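The woman who runs the Illen rowing club's kitchen

I got to the boathouse far too early, because the bus timetable on the website is the winter one, and so I spent most of an hour on a bench watching a man try to untangle a rope. When the kitchen shutter finally went up I was told I could come in if I washed my hands. So that's how the interview started, me at a sink with my sleeves up.

I'd wanted to do this one for ages. I've written up a few people who cook for crowds (the school dinners piece got the most letters, mainly complaints about semolina) but never anybody who cooks for rowers, and rowers eat like nothing else on earth. She's been feeding the Illen club for eleven seasons. She asked me not to use her name, on the grounds that everyone who matters knows it already and the rest would only ring her up asking for the flapjack recipe.

"I don't row," she said, before I'd dried my hands. "Put that in first. People assume. I've been in a boat twice and I was sick in one of them."

She came to it through her son, who rowed for four years and then gave it up for the drums. By then she was doing Sunday breakfasts, and when he stopped she didn't. I asked if anyone had thought that was odd. "He did. He said it was like me carrying on going to his old school."

The kitchen is small and very hot. There are two ovens, one of which she calls the good one, and a hob with six rings where the back left has to be lit with a match. She'd got porridge going in a pot I could have bathed a dog in, and kept stirring it while we talked, so a lot of my recording is the sound of a spoon going round.

I wanted to know about quantities. I always do, it's my favourite bit! She keeps a red notebook where every sitting gets written down, and she let me flick through while she did the eggs. Last season she served 3,974 breakfasts. The season before it was 1,554, but that was the year the river was so high they hardly got out at all, and she still sounds put out about it.

"I'd bought the oats," she said. "You buy oats in the autumn when the price is right, and then there's nobody to eat them. I was giving oats away. I gave oats to the vicar."

What do they like best? I'd guessed bacon. She pulled a face. Bacon goes down well after a race, she told me, but on a training morning it sits too heavy and they grumble in the second half. What they want is eggs on toast with something sharp next to it, so she does a pickled cucumber she learned from a neighbour, and a tomato relish that she learned from nobody and has been changing ever since. I tried both. The cucumber is lovely. The relish made my eyes water and I had three helpings.

We got on to the regatta, which is in July and which she dreads and adores in about equal parts. Clubs come from all over, and the catering gets done out of this same kitchen plus a tent. The first year she did it alone with a friend and they ran out of bread before noon. She drove to every shop in Illen and came back with rolls, crumpets and a bag of hot cross buns from somebody's freezer.

"They ate them," she said. "Sausage in a hot cross bun. I had a man come back the next year and ask for it."

So did she put it on the menu?

"I did not."

These days the bread comes from Østergaard, the bakery up by the old station, and it turns up at half past four in the morning in big paper sacks. She rates them very highly. She used to order from a place that was cheaper and the loaves had holes you could post a letter through, which is no good for eggs. I said I quite like a holey loaf and got a look.

I asked about the worst morning. She had to think, and the spoon stopped for a bit. It was a frost, she said, her fourth season or maybe her fifth, and the pipe to the kitchen had gone solid. There were 96 juniors on the water for a schools day and no way of so much as boiling a kettle. She rang round until she found that the Gomen, the café by the bridge, had water, and then she and two of the parents walked it back along the towpath in tea urns. "You can't carry an urn on ice. You sort of shuffle. I've still got the bruise, I'm sure of it." Breakfast was forty minutes late. One of the juniors wrote her a thank-you card with a drawing of an egg on it, and it's stuck up inside the cupboard door with the spare fuses.

There was a bit of a rush then. The first crews came in, dripping all over the mat, and I was handed a ladle and told to do porridge. I'm not fast. A girl who can't have been more than fourteen asked whether I was new, and then whether I was going to give her any more than that, and I did.

It went quiet again at half nine or so, and we sat on upturned crates by the back door with a mug of tea each. She talked about money, which I hadn't liked to ask about. The club gives her a budget and she won't go over it, and she won't put the price of a breakfast up either unless she really has to. Last season she finished 1,403 kroner to the good and spent nearly all of it on a new bread knife and a proper extractor filter. The rest went on ice creams.

Her dog Iko was under the crate for all of this, by the way. He isn't allowed in the kitchen and he knows precisely where the doorstrip is. He lies with his nose on it.

I asked if she'd ever thought of packing it in. She says she thinks it every November, when it's dark and the handle on the shutter is so cold it hurts, and then the kettle boils and she forgets. She'd like someone younger to learn the relish at least. She's tried writing it down, but it comes out different from how she does it - she'll write two spoons of vinegar and then watch herself put in five.

"And anyway what would I do on a Sunday? Lie in? I've tried that. I was up at five making porridge for my husband. He doesn't even like it."

I had to run for the bus in the end, with half a loaf in my bag and a jar of the cucumbers wrapped in a tea towel that I've promised to bring back. I haven't yet. It's washed and on the side. 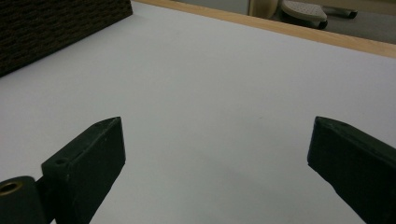 A white tabletop, with a pair of dark green gripper fingers.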